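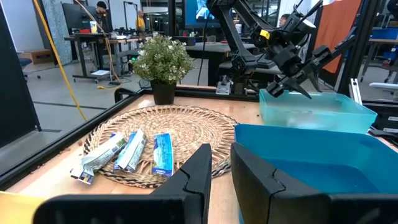 Tri d'emballages à deux bras : combien de démonstrations avant d'entraîner ?

vnordin
19 mars 2022
Bonjour à tous. On monte un jeu de démonstrations en téléopération pour du rangement d'emballages de barres de céréales vers des bacs. Deux bras, une caméra à chaque poignet. On en est à 873 épisodes, dont 77 rejetés à la relecture. La politique apprise approche bien l'objet mais ferme souvent la pince trop haut. Faut-il continuer à collecter ou revoir ce qu'on a ?

Gerville_U
Revoir d'abord. Un emballage souple, posé à plat, ne donne presque pas de prise. Si vos opérateurs ne le saisissent pas tous de la même façon, le modèle fait la moyenne et ferme dans le vide. Chez nous on a imposé une seule prise, par le bord.

tormod_o
Pas d'accord avec la prise unique. Un emballage froissé et un emballage presque lisse ne se prennent pas pareil. Si tu interdis les variantes, tu n'as plus rien à montrer quand la première tentative échoue. Je garderais les reprises, avec une étiquette.

vnordin
On avait justement supprimé les reprises. Les 77 rejets, c'est surtout ça.

tormod_o
Alors remets-les.

Frøydis R.
Question sur le décor. Sur votre poste, les emballages sont sur un set de table rond tressé, avec une petite plante derrière. Vous changez ça d'une session à l'autre ? Sur le projet Backlund on avait gardé le même fond pendant 9 sessions et le modèle ne marchait plus dès qu'on enlevait le set.

vnordin
La plante bouge, le set non. Les deux bacs bleus restent à droite, le clair au fond et le foncé devant.

Gerville_U
Le set compte plus que la plante à mon avis. Ses brins font un motif en spirale, la caméra du poignet l'a en plein milieu. Essayez la table nue sur une partie des épisodes.

tormod_o
Là-dessus je suis d'accord. Et regarde aussi tes doigts de pince : larges et noirs comme ça, ils masquent une bonne partie du bac le plus proche. L'autre caméra doit prendre le relais au moment du dépôt - vérifie la synchro.

vnordin
La synchro, je l'avais contrôlée au début seulement. Je regarde lundi, je réintègre les reprises et je relance un entraînement sans rien collecter de plus. Je posterai les courbes.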